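[flellska-users] Re: plate pose jumps when the hand comes in

Hi all,

Thanks for the quick replies, and sorry for going quiet, I was up to my elbows in log files. Quoting the bit I'm answering:

> Are you sure it's the planner? We saw the same sort of twitch on
> Lillier and it was the plate estimate moving under it. As soon as
> the fingers covered part of the rim, the circle fit grabbed whatever
> edge it could find. Can you post a couple of head camera views and
> say which build you're on?

Build 599, with the stock Herath planner and nothing clever on top. I've put the views in below, under the part of the log each one goes with. And yes, I think you're right and I've been blaming the wrong bit of code since July!

1. Grapes at the right rim

The fit ought to be easy here. Nearly the whole circle is there to be found, and only the left part of the bunch, leaf included, overlaps the right rim. What I get is a centre that wanders by 2 pixels, which I can live with. The leaf's little shadow does turn up in the edge map as a stubby arc (rather sweet, completely useless) but the outlier step throws it away.

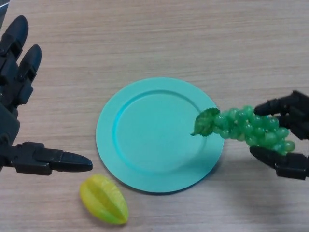 2. Grapes over the upper half of the plate

Now it goes wrong. The bunch hides part of the top rim, the lower finger runs across the right side, and the hand's shadow darkens the teal next to it. My colour mask drops that darker patch, so the fit only has the left and bottom of the rim to lean on and the centre shifts by 39 pixels. The planner then does exactly as it's told and chases it. There's a bit of blur on the hand too, so I wouldn't trust the fingertip tracker in this one either.

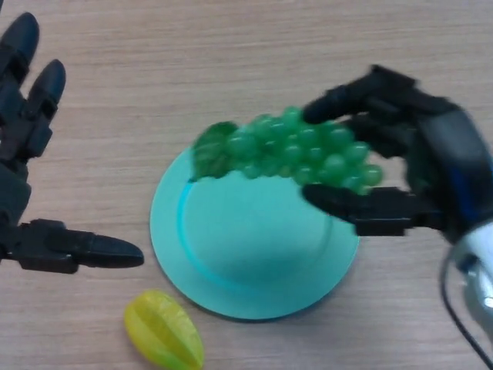 3. What I've tried

Widening the mask to let the shadow in helped, but then bits of wood got in as well. Freezing the plate pose once the grasp closes works a treat, and over 33 replays of the same log I didn't get a single jump. It does feel like cheating though, and it'll fall over the minute someone nudges the plate.

What I'd really like is to mask out both hands using the joint angles before fitting the circle. I remember the Disthorpe branch had a node for that, but it won't build against the current message types. Has anyone got it going lately? Even a half-working patch would save me an evening or two.

I'm happy to share the log if someone wants to have a poke at it.

Cheers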